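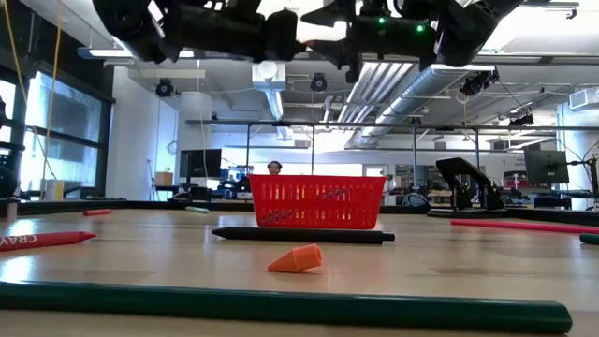 色鉛筆の紙巻き芯、すぐ折れるのは保管のせい？

カテゴリ：趣味・手芸 ＞ 画材
回答数 3　閲覧数 1,199　解決済み

質問
大人の塗り絵を4月から始めた初心者です。Clamiaの24色セット使ってます。
削ってる最中に芯がポロっと抜けること多すぎて困ってます。特に赤と紺。昨日なんて紺だけで5回くらい抜けて、もう半分の長さ…。
落とした記憶は一回だけあります（ケースごと床に）。それが原因ですか？それとも安いから？
削り器は文房具屋で390円で買った手回しじゃない小さいやつです。穴ひとつ。
あと短くなった鉛筆ってみなさんどこまで使いますか。補助軸というのも気になってます。
急いでて文章めちゃくちゃですみません、よろしくお願いします。

補足
保管は窓際の棚です。夏は結構暑くなる部屋。やっぱりまずいですかね。

回答1
落としたからでは。中で芯が割れてるので、もう直りません。買い替え。

回答2（ベストアンサー）
まず落下はほぼ確実に効いてます。外から見て無傷でも中で何箇所か折れてて、削るたびに折れた所まで来るとポロっと。赤と紺だけひどいなら、ケースの端に入ってたとかでは？

ただ全部が落下とも限らないので、順番に。

1　削り器の刃。390円でも新品のうちは普通に削れます。でも色鉛筆は芯にロウとか油が入ってるので刃に付いてすぐ鈍る。たまに普通の黒い鉛筆を削ると少しましになります。それでもだめなら交換。自分はSolankiの替刃つき使ってて、替刃が2枚で294円だったかな。店によるかも。

2　削り方。鉛筆の方をぐいぐい押し込まない。鉛筆は持ったまま、削り器の方をゆっくり回すと折れにくいです。尖らせすぎも禁止、塗り絵なら先が少し丸いくらいで十分。細かい所だけ紙やすりで先を整えます。

3　保管。窓際はやめた方がいいです。直射日光で軸の木が反ることがあって、反ると芯に力がかかります。引き出しへ。寝かせて入れる。立てる場合は芯を上に。カップの底に布かティッシュ敷いとくと安心。

電子レンジで温めると芯がくっつくって話をネットで見ますけど、おすすめしません。箔押しの文字に金属が入ってると火花出ます。塗装が焦げることもあるし。やるなら自己責任というか、やらないで下さい。

短い鉛筆は補助軸で。自分は4センチ切ったら差して、最後3センチくらいまで使います。軸の太さだけ注意、Clamiaは丸軸で少し太めなので細い補助軸には入りません。店に一本持っていって合わせるのが早い。

紺と赤だけなら単品買いできないか店で聞いてみてくだい。セット丸ごと買い直すのはもったいない。

回答3
横から失礼。うちはカッターで削ってます。抜けた芯は捨てずに、粉にして綿棒でこすると背景がふわっと塗れますよ。空とか海に良い。紺が余ってるならちょうどいいかも。
16色入りの頃からずっとPlullwood派ですが、あれも紺は折れやすかったです。色によって芯の固さ違うみたい。濃い色が全部弱いのかは知りません。
カッターは慣れるまで指切るので注意。刃は新しいのを。

質問者からのお礼
みなさんありがとうございます！やっぱり落としたのが大きそうですね…ショック。
とりあえず窓際から引き出しに移しました。削り器の方を回すやり方、試したら紺が一回も抜けずに削れました。たまたまかもですが。
補助軸は週末に見てきます。レンジはちょっとやろうとしてたので聞いてよかったです、危なかった。
芯の粉のやつもやってみます。綿棒は家にあるので。

この質問は締め切られました。

関連する質問
・水彩色鉛筆を普通の色鉛筆と混ぜて使ってもいい？
・Eltleyの塗り絵帳、裏写りしますか
・子供の色鉛筆に名前を書く方法（数が多い）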